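4.2 Where the desk rubbish goes

I should say at the start that I never meant to write a whole section on bins. The plan Tiruwork Asfaw and I drew up for the Plitstead study was about desks: how people clear them, what they keep, and how long a wrapper can sit beside a keyboard before somebody does something about it. But once we'd read through the first 94 diaries it was obvious that people kept telling us about the bin (where it was, how full it was, whose turn it was), so in it goes.

We ended up with 449 diary entries from the office, and 210 of them mention a bin of some sort. I sorted these by where the bin stood when the writer used it. Floor bins are the dull case. You drop the thing, you get on with your work, and the entry is one line long. Desk-top bins are much more fun! People who lift a bin up on to the desk nearly always do it as part of a proper clear-up, and they write a lot more about it, including what was in there already and whether it needed squashing down. One of our diarists called this "having the bin up", and Tiruwork and I now say it at home as well.

Fullness is the bit I find most interesting. Odair Mendonça, in his work on the Brito canteens, argues that people stop using a bin when it looks full, well before it really is. Our desk workers didn't behave like that at all. They carried on with a bin that was nearly full, and went on placing things near the top with some care, a hand on the rim, one small piece at a time. Figure 3 shows the sort of thing I mean, with snack packaging already well up inside and another wrapper on its way.
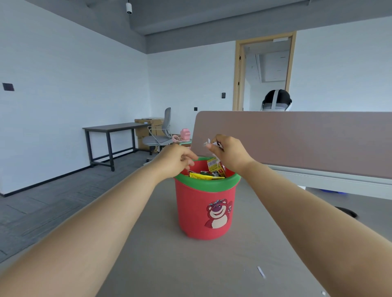
Figure 3. Holding a crumpled white wrapper over a nearly full desk-top bin. A thin scrap of white paper lies on the desk.

Scraps like the one in Figure 3 gave us a coding headache. Small strips of paper get left out of a clear-up far more often than food wrappers do, and our diarists hardly ever wrote them down. Is a desk clear if there's one strip left on it? I said yes, Tiruwork said no, and after a fairly long lunch we agreed on a separate code, "clear bar scraps", which we used for 20 entries.

A word on looks, too. The bins in our pictures aren't all plain office grey. The red one in Figure 3 has a bright green rim and a cartoon teddy bear on the front, and I'd love to know whether a cheerful bin gets used more than a dull one. Our diaries can't tell us, as we never asked people what theirs looked like. The Hetari form did have a box for it, and we took it out in June to keep the thing to one page. I'd put it back next time.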